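Teaching Two-Handed Sweeping by Remote Control
Final report, Capstone Design Project in Mechatronics
Project team: Ro-un Do, Vilja Peltonen, Magnus Kerr
Academic supervisor: Zoltán Fülöp
Industry mentor: Wim Kramer, Drinumura

Summary

This report describes the collection of teleoperated demonstrations for a household sweeping task and the training of a control policy from those demonstrations. The task requires a two-armed robot to hold a broom in its left gripper and a long-handled dustpan in its right, to move a piece of litter into the pan, and to empty the pan into a bin. A total of 206 demonstrations were recorded by three operators, of which 36 were excluded after review. The trained policy completed the sweeping stage in 11 of 16 trials and the full task in six of 16. Recommendations are made regarding operator training and the labelling of recovery behaviour.

1. Background and objectives

Sweeping was selected by the team in October from a list of five candidate tasks proposed by Drinumura. The two arms must be coordinated throughout, as the dustpan has to be held against the floor while the broom pushes toward it, and both tools are gripped at a considerable distance from the point at which they do their work. A small rotation of the wrist produces a large movement at the bristles. The team considered this a demanding test of whether demonstrations given by remote control could convey a skill that most people perform without deliberate thought.

The objectives agreed upon with the supervisor were as follows: to establish a repeatable procedure for demonstrating the task; to assess the consistency of demonstrations between operators; and to train and evaluate one policy using the resulting data.

2. Demonstration procedure

Operators controlled the arms through the Sorkico interface, a pair of hand controllers with a trigger for each gripper. The operator's view was supplied by the head camera, supplemented by the wrist cameras. Direct line of sight to the robot was not permitted during recording, so that the operator would rely on the same information available to the policy.

Each demonstration was divided into four stages: approach, sweep, lift and disposal. Stage boundaries were marked by a second team member using a foot pedal. Litter consisted of light packaging, including flattened cardboard with the shipping label left in place.
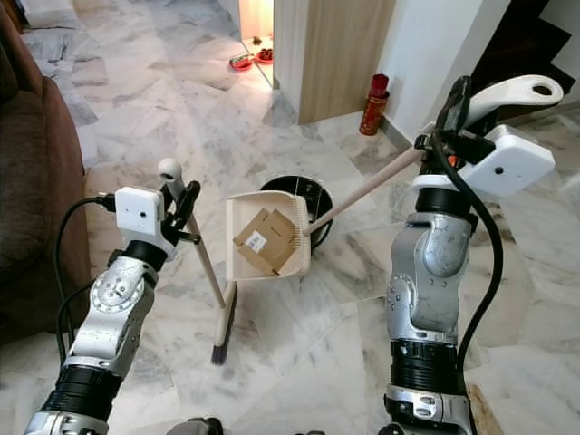
The lift stage proved more difficult than had been anticipated. Operators tended to raise the right arm before levelling the pan, and in early sessions the item frequently slid forward over the lip. Following advice from Mr. Kramer, the procedure was amended so that the operator paused for one second after levelling and before lifting. This pause was retained in the training data. It is visible in the behaviour of the finished policy, which hesitates at the same point.

Disposal was demonstrated by tilting the pan over the bin with the broom held clear on the left side. Contact between the broom handle and the rim of the bin was treated as a fault but did not, in itself, cause a demonstration to be excluded.

3. Operator consistency

Ms. Peltonen recorded the largest share of the demonstrations and showed the least variation in completion time. Mr. Kerr's demonstrations were faster but contained more corrective strokes. Mr. Do, who had no previous experience with the interface, required two practice sessions before his recordings met the review standard.

A difference in technique was also identified. Two operators brought the broom to the litter and pushed in one continuous stroke. The third used several short strokes and moved the dustpan forward between them. Both methods were effective — the short-stroke method somewhat more so on the polished tile, where a long push tended to send cardboard past the side of the pan. The team elected to keep both methods in the data set. In retrospect, this decision may have contributed to the indecisive motion described in Section 4.
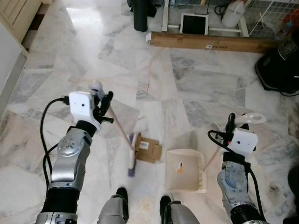 Excluded demonstrations fell into two groups. The larger group comprised recordings in which the broom slipped within the gripper, altering the angle of the bristles partway through the stroke. The remainder were affected by dropped video frames on the operator's display. Both problems were reduced once the grip force had been increased and the display moved to a wired connection.

4. Training and evaluation

The policy was trained for 4,000 steps on a workstation in the Saarinen laboratory. Inputs consisted of the camera images, joint positions and gripper states. No force measurements were used.

Evaluation comprised 16 trials with litter placed at positions marked in advance. Of the five trials in which sweeping failed, three involved the policy alternating between a long and a short stroke without completing either. In the other two, the front lip of the pan was held above the floor and the litter passed beneath it. Five further trials failed after successful sweeping, four of them during the lift and one at the bin.

5. Discussion and recommendations

The results indicate that the task can be taught by remote control with a modest quantity of data, although the present success rate would not be adequate for unattended use. The team recommends that a single stroke method be specified before recording begins, and that operators complete a minimum of three practice sessions.

It is further recommended that future groups record deliberate recoveries. In nearly all of the retained demonstrations the litter entered the pan without incident, and the policy consequently had little guidance once an attempt began to go wrong. Mr. Fülöp has suggested that recoveries be labelled as a separate stage — a change that would require only a minor revision to the pedal software.

6. Acknowledgements

The team thanks Drinumura for the loan of the controllers and Villinico for its contribution toward travel costs. Raw recordings, stage labels and the review checklist have been deposited with the department and may be requested through the supervisor.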